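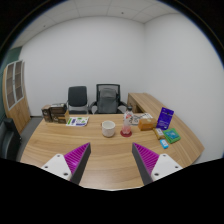 Gangadharan Naidu asked whether the sheet was set to manual calculation, and it was not. The total at the foot of column F still reads 141 when the lines above it add up to 164. The file was exported from Telimano in January and opened in Golham.

Steinar Mogensen
Some of the cells are text. SUM skips text without a warning. Select the column and clear the alignment: numbers go to the right, text stays on the left.

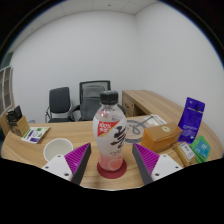 Drink bottle on a coaster, desk.

If the text cells have a space after the figure, changing the format will do nothing. Use Find and Replace on the space first, then Text to Columns with the default settings.

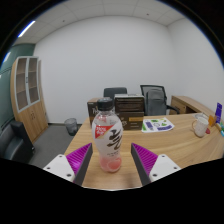 The same export also writes a non-breaking space in some rows, and Find will miss it if you type an ordinary one. Copy the character out of a faulty cell and paste it into the Find box. Then recalculate.

Tsai
Had this in Bakum too. Retyped all 192 rows. Worked fine.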